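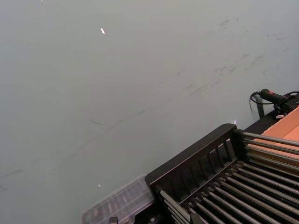 ## Getting scuffs and marker off a matte tabletop

Gray matte tops show every dark streak. Most of those streaks are material left on the surface by something else, such as rubber feet, pan bottoms or the soles of shoes that were set down for a minute. A few are real scratches. You treat the two differently, so sort them out first.

Rub one mark hard with a dry fingertip. If it smears or gets lighter, it will probably clean off. If you can feel a groove with a fingernail, skip to the section on scratches.

### What you need

- Two microfiber cloths, one kept dry
- Dish soap
- Baking soda
- Rubbing alcohol
- A white pencil eraser
- A soft toothbrush

### Cleaning

1. Take everything off the table. Racks and trays with bare metal feet should be lifted, never slid.
2. Brush off crumbs and grit. Grit under a wet cloth makes new scratches.
3. Wipe the whole top with warm water and a few drops of dish soap. Wring the cloth out well, especially near seams.
4. Dry it and look at it from a low angle, facing a window or lamp.
5. Go over the short streaks with the eraser. Use light strokes in one direction and stop when the mark stops changing.
6. For anything left, mix 3 parts baking soda with one part water. Dab it on, leave it for 5 minutes and work it gently with the toothbrush. Try this on the underside first – some coatings turn shiny if you scrub them.
7. Use alcohol on ink and marker only. Put it on the cloth, wipe once and rinse right away. Keep it off varnish and shellac.
8. Rinse twice. Baking soda dries to a white film that is easy to miss on gray.

Melamine sponges work fast, but they are a mild abrasive and will polish a matte finish. I ruined a corner of a Garrido bench top that way.

### Scratches

Shallow scratches in laminate can't be sanded out. The color layer is thin and you will go straight through it. A wax filler stick in a close gray will hide most of them. Warm the stick in your hand, rub it across the scratch, scrape off the extra with an old plastic card and buff.

On painted or oiled wood you can sand lightly and refinish, but do the full width of the top. A patch in the middle will always show.

### Keeping it clean

Stick felt or silicone pads under anything that stays on the table. Nilton Arango gave me a sheet of 35 felt dots and they covered the kitchen and the workroom with some to spare. Replace them when they pick up grit, which at my house is every June.

Skip furniture polish. It leaves an oily layer that holds dust and comes up as cloudy patches the next time you use soap.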